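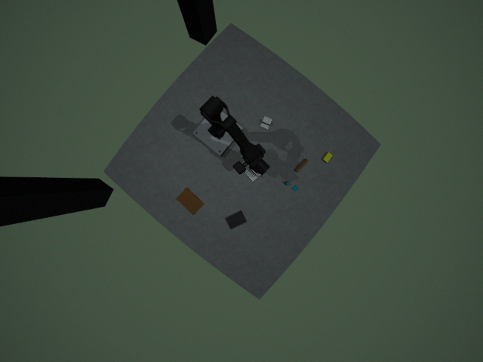
**Figure 7.1** A simulated black robot arm on a gray platform, set on plain green ground.

# Chapter 7: The Single and the Album

A single is a recording released on its own, either ahead of an album, after it, or with no album planned at all. Most listeners meet an artist through a single first. For the people who plan a release, the choice of which song goes out, and when, affects nearly everything that comes later: radio play, reviews, tour bookings, and the money available for the next recording.

This chapter covers how singles are chosen, how they are timed, and how their results are measured. Chapter 6 dealt with recording contracts, and some of the terms introduced there (advance, master, option period) are used again without being redefined.

## What you will study

By the end of the chapter you should be able to:

- explain the difference between a lead single, a follow-up single, and a promotional single
- read a simple release schedule and find the gaps in it
- describe how airplay, sales, and streams are combined in a chart
- compare two versions of the same song prepared for different uses

## 7.1 Kinds of single

The **lead single** is the first song released from an upcoming album. It is often the song the label thinks will reach the most people, though some artists prefer to lead with the track that best matches the sound of the whole record. These two aims can pull in different directions, and the contract may say who has the final word.

A **follow-up single** comes next. If the lead single did well, the follow-up has to hold on to the audience it gained. If the lead single did poorly, the follow-up may be moved forward, remixed, or given a guest performer.

A **promotional single** is sent to radio stations, reviewers, or streaming services without a full sales campaign behind it. It may have no video and no cover art of its own.

## 7.2 A case used in this chapter

Several sections refer to the band Dağdelen and its second album, *Stalthorpe*. The album was released by Mundik, a small label with a roster made up mostly of guitar bands. The lead single, "Lernix," came out on 20th January, and the album followed in March.

Mundik pressed 600 copies of the single on seven-inch vinyl and kept 200 of them back to sell at concerts. The other copies went to record stores and to the label's mail-order customers. By the time the album was released, 387 of the copies sent to stores and mail order had been sold. The download and streaming versions went out on the same day as the vinyl.

There were two versions of the song. The album version has a long instrumental opening. The radio edit starts at the first verse and fades out during the last chorus. Both use the same vocal take. Section 7.4 sets out the edits in order, with a bar count for each part of the song.

These are small figures next to those of a major label. They are used here because the whole campaign can be followed from start to finish on a few pages.

## 7.3 Timing

A release date is usually set by working backward. The label begins with the album date, then decides how many weeks each single needs. Vinyl has to be ordered well before digital files are delivered, so the format often decides the schedule. Television and radio appearances are booked last, and they are the dates most likely to move.

**Key terms:** lead single, follow-up single, promotional single, radio edit, release schedule

**Before you read on:** Choose an album you know well. Find out which song was released first, and note how many weeks passed before the album came out. Keep your notes for the exercise at the end of Section 7.5.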